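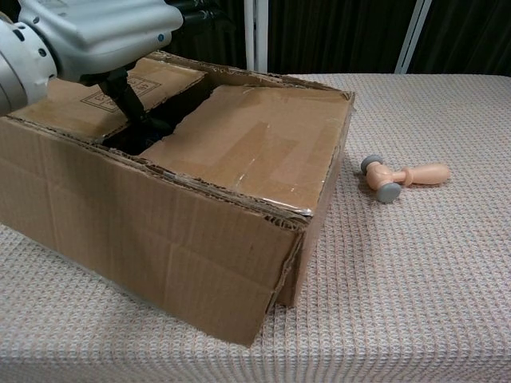
Figure 8. Gripper inside a partly closed box, with the toy hammer on the table to the right.

6.4 Fault 44: Gripper caught under a flap

Fault 44 is the one you'll meet most often when you start picking from boxes with the Lesarico cell, and the good news is that it clears quickly once you know the order! The arm stops when the fingers meet more side force than expected on the way out. Usually a flap has swung back against them.

CAUTION: The arm holds its position during this fault and the motors stay powered. Do not reach into the box or pull on the cardboard until step 2 is done.

1. Press Pause on the pendant.
2. Press the emergency stop and wait for the brakes to click.
3. Look into the gap from the side. Find which flap is touching the fingers.
4. Fold that flap back by hand and tape it down. Keep the tape clear of the opening.
5. Step away from the table, release the stop and press Reset.
6. Choose Retract Slow. The arm lifts straight up at 11 mm per second - lovely to watch, but keep a finger on Pause.

NOTE: If the box moves with the gripper, stop again and go back to step 3.

Worn boxes bring this fault back. Frayed rims and split corners let the walls bow inward, so swap the box if Fault 44 shows up 6 times in one shift. Harpreet Thibodeau in our test shop also likes to cut the top flaps off completely, and it works beautifully.

After clearing the fault, run the empty-hand check (section 6.5) before the next pick.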